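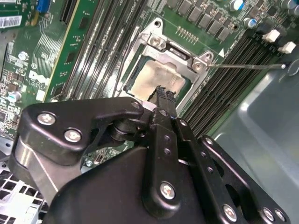 Old office computers get a second life at Bristenwood workshop

Tuesday, December 10, 2019
By Doina Gashi

The repair workshop at Bristenwood has received 71 used desktop computers from the furniture company Tedby, which is closing one of its two offices in the town. The machines will be cleaned, tested and given to families and small clubs that have asked for a computer and could not buy one.

The workshop belongs to the association Tikska, which has repaired household electronics in the old bus depot since April. Until now it has worked mostly with radios, lamps and coffee makers. A delivery of this size is new for the group, and the work is expected to continue through the winter.

"We said yes on the telephone and only later we thought about where to put them," said Fuad Hailu, who leads the workshop. "For the first week we had towers in the corridor and under the stairs. Now we have shelves, and it is better."

Each computer goes through the same steps. The side panel is taken off and the dust is blown out. After this the cooler is lifted from the processor, the old thermal paste is wiped away with alcohol and a cloth, and a new layer is put on. According to Hailu, the paste in many of the Tedby machines has become dry, and this makes the fans run loud even when the computer does very little. 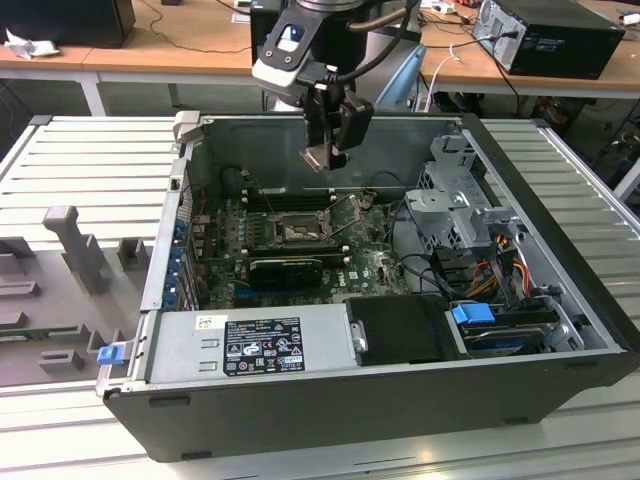
A desktop tower with its side panel removed, at the Bristenwood workshop.

The hard drives are treated separately. Tedby has asked that all of them be erased before any computer leaves the building, and the workshop has promised a written list with the serial number of every drive. Amanuel Tekleab, who is responsible for this part, said that erasing one drive can take a whole afternoon, so several are connected at the same time and left to run overnight.

Drives that make noise or report errors are not used again. They are drilled through and sent to the metal recycler. So far 13 drives have been rejected in this way, and the association is looking for replacements. Used drives from private persons are welcome if they are of the ordinary desktop size.

Another small problem is the battery on the motherboard, which keeps the clock and the settings when the computer is not plugged in. In a machine that has stood in a storage room for years it is often empty, and the computer then starts with the wrong date and shows a warning. 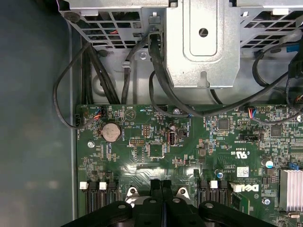
Tekleab changes the battery in every computer, also when the old one still works. The cost is low, he explained, and a family that sees a warning on the first morning may believe that they were given something broken. The new batteries were paid for by Guo, the electrical shop on Mill Street, which also gives the workshop its cleaning alcohol at a reduced price.

The processor is left in its socket if there is no sign of a fault. When it must come out, the work is done only by members who have practiced on a scrap board, as the contacts in this area are easily damaged. Six members have completed this practice and two more will do it in January.
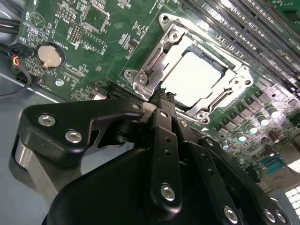

Reading time: 3 minutes

The first finished computers will be handed out before the end of the month. Pauline Ashworth, who keeps the waiting list, said that school pupils come first, and after them people who are looking for work. The chess club and the allotment society have also asked for one machine each.

Every computer is given with a keyboard, a mouse and a power cable. Screens are more difficult. Tedby kept most of its screens for the other office, and the workshop has at the moment only six that are in good condition. Those who already have a screen at home are asked to say so when they apply, because they can then receive their computer sooner.

Applications can be made at the workshop on any open evening. The form is one page long and Kastriot Petek can help to fill it in for those who prefer to do it in Albanian.

Contact the newsroom | © 2019 Bristenwood Local News | Back to top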